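Prurkdale Rustic Plank - Frequently Asked Questions
Last updated 3/11/23. Applies to boards bought from Pestine Flooring, either in store or through Skollach.

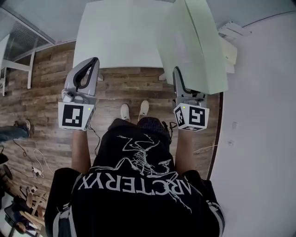

Check the batch code on the end of each carton before you read further. Codes starting with 146 have the older edge profile and won't click into current boards.

Are the colour differences between boards a fault?
No. Brown, tan and grey boards are mixed at the mill and packed in no set order. Open at least four cartons and draw from all of them as you lay. Boards you think are too dark or too pale can go under furniture or inside wardrobes. We don't accept returns on the basis of colour once a board has been cut.

Which way should the planks run?
Parallel to the longest wall in most rooms. Over timber joists without a sheet subfloor, run them across the joists regardless of room shape. Hallways are laid lengthwise.

How long do cartons need to sit before laying?
Two full days, flat, in the room where they will be used. Don't stand cartons on end or lean them against a wall. If heating or cooling has been off, turn it on first and keep it at its normal setting.

How flat does the subfloor have to be?
No more than 3 mm of variation under a 2 m straight edge. Grind high spots and fill low ones. Underlay is not a levelling product.

Can I put a table straight onto the floor?
Yes, with felt pads on every leg. Narrow legs concentrate the load, so use a pad that covers the whole foot. Bare metal or hard plastic feet will mark the finish when the table is dragged. White rubber caps are generally safe - black rubber can leave a stain that does not come out.

What about castors?
Soft-tread castors only. A chair used daily in one spot should have a mat with a smooth back. Spiked mats are for carpet.

Do shoes damage the surface?
Soft soles do not. Grit carried in on them does, so keep a mat at each outside door and shake it out weekly.

How do I clean it?
Vacuum with the beater bar off, then wipe with a mop that is damp to the touch. No steam mops. No vinegar. The texture on the rustic boards holds dust along the grain, so vacuum with the planks, not across them.

Can a single board be replaced?
Yes, though a board in the middle of a room has to be cut out and the new one glued in. Keep one unopened carton for this. Boards can be touched up with Benavides wax sticks for scratches that haven't gone through the top layer.

What sizes are stocked?
Full boards are 1,627 mm long. Starter boards are 800 mm. Both are 146 mm wide and can be mixed in the same row, provided end joints are staggered by at least 300 mm.

Is there a minimum order?
No, but orders over 100 cartons need two weeks' notice. Stock ordered in October for the summer break is held until the end of November, after which storage is charged by the pallet.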